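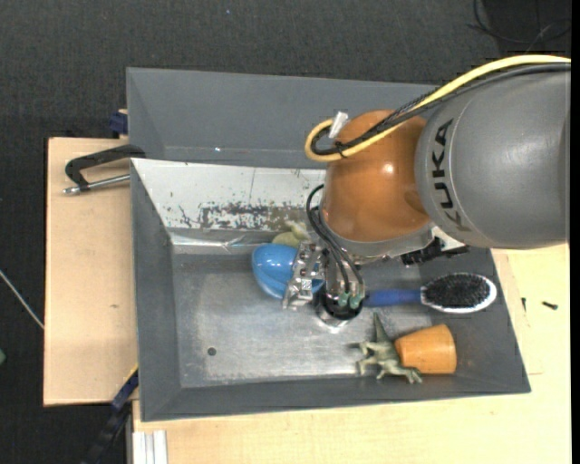
A blue bowl and other things from the house, together with toys, in one grey bin.

Why do we sort things before we put them away?

Every home has a place where things get mixed. A bowl goes in with the toys, a toy goes in with the bowls, and soon you need a long time to find what you want. Sorting means that we put things together when they are the same in some way.

There are many ways to sort. You can sort by colour, so a blue bowl goes with other blue things. You can sort by size. You can also sort by use – this means you ask, "What do we do with it?" A bowl is for food, so its home is the kitchen. A toy is for playing, so its home is the toy shelf.

Which way is the best? It depends on what you want to do later. If you want to paint a rainbow, colour is a good way. If you want to eat soup, sorting by use will help you more!

Chiharu Tamura teaches a class of small children in Tuluvcombe. In February her class put 35 things into one big box and sorted them. First they did it by colour and then by use. Some things were difficult. A plastic cup from a toy tea set looks like a kitchen thing, but it is for playing. The children talked about it and decided to put it with the toys.

Try it at home

Ask a grown-up for a box and fill it with things that cannot break. Leave out knives and anything made of glass. Make three piles on the floor and choose a rule for each pile. Then ask a friend to look at your piles and guess your rules.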